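**Two-arm cell: stock parallel jaws or soft fingers for small plastic boxes?**

*Posted in Grippers & End Effectors*

**Malou Fogh**

I have a two-arm bench cell with matching white arms, each on its own controller board, and the parallel-jaw grippers they shipped with. The job is pill organizers. Pick one up, steady it with one arm, work on it with the other, put it down somewhere sensible. My aunt does this while watching television. My setup does it in July heat with the fan going and still manages to fling a lid at the wall.

I've been comparing two options:

- the stock jaws, flat fingers, no padding
- a set of Brusavar soft fingertips that slip over the stock ones

The soft tips hold the boxes without squirting them across the floor, but they're fat. Once one gripper has hold of a small box there's hardly room for the other to get in beside it. The stock jaws fit fine and then lose the box if I'm a hair off center. I ran 1147 attempts with the stock jaws and 655 with the soft tips before I ran out of patience, so yes, I know the two piles aren't the same size, please don't write in.

The hardest part is the handover, where both grippers are on the same little container and each one seems to have its own opinion about where the middle is. 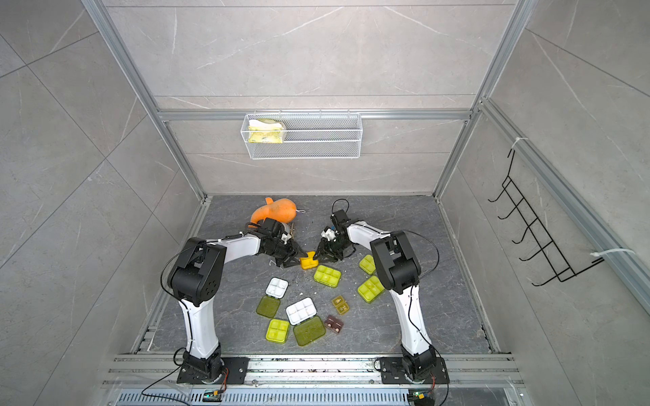

*Both grippers on the yellow one, with the trays and loose lids still waiting their turn.*

Things I've already tried: slowing everything down, closing one gripper before the other, and swapping the left and right controllers in case one of them was simply worse. (It made no difference, and I got to redo the calibration for both arms, so that was an evening.)

Should I stick with the soft tips and make the handover simpler, or go back to the stock jaws and get better at aiming? Budget is not zero, but it can see zero from where it's standing.

---

**Aksel Kragh**

get a suction cup

---

**Inger Thoroddsen** - *marked as helpful*

I've been through this with parts about that size, and I'd go back to the stock jaws, with one change. Put a thin strip of grippy tape on the inside faces only. You keep nearly all the clearance and you get some friction, which I suspect is most of what the soft tips were giving you.

For the handover, I'd stop treating the two arms as equals. Yours look like a matched pair and it's tempting to run them that way, but when both close hard on a rigid box, any error between their calibrations goes straight into the plastic. Or into the wall, in your case.

What worked for me:

1. Arm A grips at normal force and holds still.
2. Arm B comes in open, stops, then closes at the lowest force that registers contact.
3. Wait half a second. It feels silly. Wait anyway.
4. B goes up to normal force, then A opens.
5. Only B moves away. A stays where it is until B is clear.

Step 5 is the one I kept skipping, and I have the scuffed fingers to show for it.

Then check where your two arms think the same point is. Jog both grippers to one mark near the center of the floor and compare the numbers. Mine disagreed by 2 mm, and I'd spent a month blaming the fingertips.

On your counts: the sizes don't bother me, but I'd log the lids separately from the boxes. A flat lid lying on a hard floor is a different problem from a box with sides, and if you tried more lids with one set of fingers than the other, your totals are mostly telling you about lids.

---

**Bent Eyvindsson**

Agree with Inger on the tape. It wears out, so date it with a marker or you'll be comparing fresh tape against old tape and calling it a result.

I had the Plodari jaws for a while, narrower than stock and very nice on small boxes. Useless on anything soft, so if that orange plush is on the list too, keep the wide fingers.

---

**Malou Fogh**

Tape is on. Jogged both arms to the same mark and they're apart by more than Inger's were, and I'm not posting the number. Recalibrating tonight.

Aksel, the lids have a speckled surface on at least one of them and I don't own a pump, but thank you for the brevity.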